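Search this site: Enter keywords Go

Print this page | E-mail this page

Spring progress report to the Climstead Small Makers Fund
Dritov Nail Lacquer

Hi all! I'm going to write this the way I'd tell it to you over coffee, and the spreadsheet is attached for anyone who likes those.

The big thing first: I bought the mixing stand and it's set up on the back counter. I've poured 213 bottles since February, mostly the jelly reds and that dusty lilac I brought to our first meeting. The old way I was shaking everything by hand and my wrist was a mess by dinner. Glitter still sinks in the clear base, though. I tried the thicker base from Plandero and it holds the big hex pieces up nicely, but it dries kind of gummy if you put on more than two coats, so I'm back to tinkering.

Sales are okay! I sold 126 bottles at the Nwankwo Street market and online, and the mini sets went faster than the full sizes (I did not see that coming). Labels cost me more than I planned. I spent $900 on the new printed ones with the ingredient list on the back, and I have 132 left over with the wrong shade name on them – my typo, sorry. I'd like to move some of the display money over to cover the reprint, if that's all right with you.

The brush problem is fixed. The new ones are wider and a little rounded at the tip, and testers with small nails say they can still stay out of the cuticle.

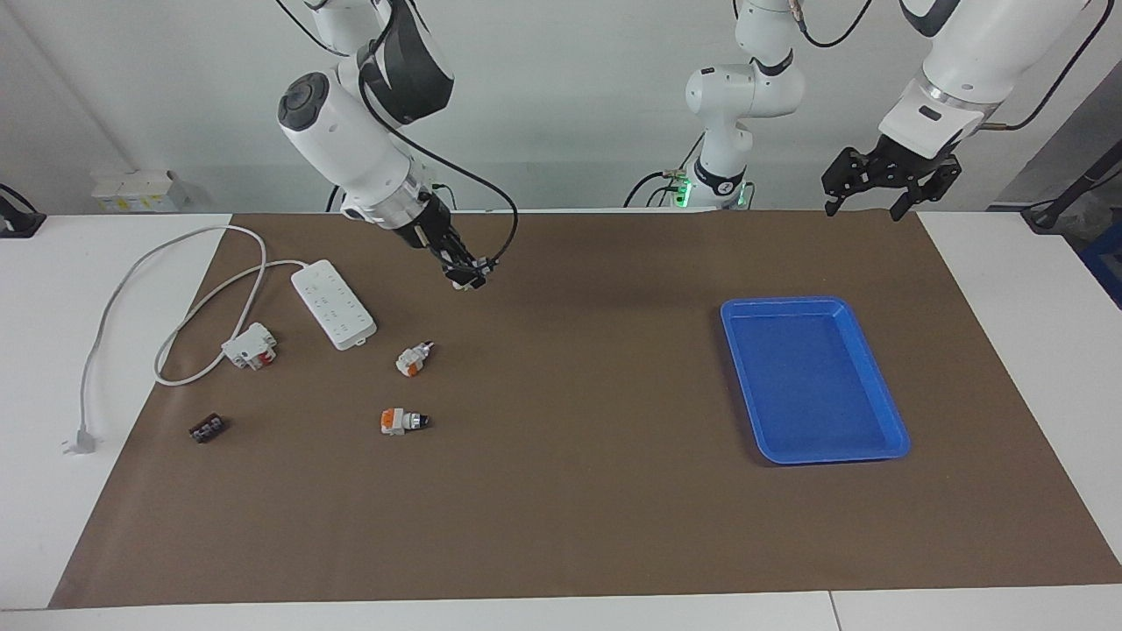 For the fall set I still owe you four shades, and I have three I love: a plum shimmer, a mustard cream and a smoky topper with copper flakes. The fourth is going to be a white cream, and I want it shown on the card with a glossy black band across the nail and a tiny dot of glowing green down at the base, just like the white robot arms with their black band and green light. I've got the white almost right. It's still streaky on the first coat, so I'm adding a bit more pigment on Sunday and will mail you swatch sticks once it behaves.

Contact | Copyright Dritov Nail Lacquer | Back to top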